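Virnik Fingertip Set for Two-Finger Grippers

Spare parts - Griltden series - Part 179

Replacement fingers for the Griltden tabletop arm, sold as a matched pair. Left and right finger are made together and should be changed together, also when only one of them looks worn. The color is matte black. The tips are flat and square, for picking up thin and shallow things from a table.

What is in the bag

One left finger, one right finger, four screws, one hex key, and a small card with the alignment steps. The screws come with thread lock already on them, so please do not use the old screws again.

When to change the fingers

Look at the flat face of each tip. If the edge is rounded, or if you feel a step when you pass your nail over it, the finger is finished. Another sign is that the gripper closes fully but a sheet of paper can still be pulled out on one side. We recommend to check this after every 100 hours of work.

How to change them

Open the gripper to its full width from the service menu, then switch off the arm and wait until the light on the base goes out. Remove the two screws on the left finger and pull it straight toward you. Wipe the seat with a dry cloth. Old thread lock often stays in the corner of the seat, and it will make the new finger stand a little crooked.

Put in the new finger and turn the screws by hand only. Do the same on the right. Now close the two fingers gently on the flat part of the hex key, and tighten the screws one after the other, a little each time. Final torque is 2 Nm. The tips must meet over their whole face.

After the change, run the wrist camera calibration again. The arm keeps the old finger length in memory, and with new fingers it may come too low over the table. For the first test we advise a shallow plastic tray on a plain mat, at slow speed, with one hand near the stop button.

Keeping them clean

Use a soft cloth with a little soapy water. Alcohol is fine for the metal seat but not for the fingers, it makes the surface sticky with time. Do not file the tips. If they do not meet, the problem is nearly always in the seat. 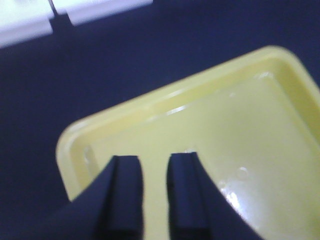
Do I need to calibrate again if I only took the fingers off for cleaning?
Run the short calibration, number 3 in the service menu. The full one is necessary only with new fingers or after a collision.

Notes from customers

"Changed both in the lunch break. The card is good, but please print it bigger." - Dean Entwistle

"One screw was missing in my bag, Virnik sent it the next morning." - Khalil Majali

Ordering

The set fits all Griltden arms with the screw-on seat. It does not fit the older Clerano wrist, where the fingers are held by a pin. For Clerano parts write to Bülent Gezer in our spare parts office and add a photo of the seat. Orders received before 10th May are sent from the old warehouse, later orders from Rodrigues.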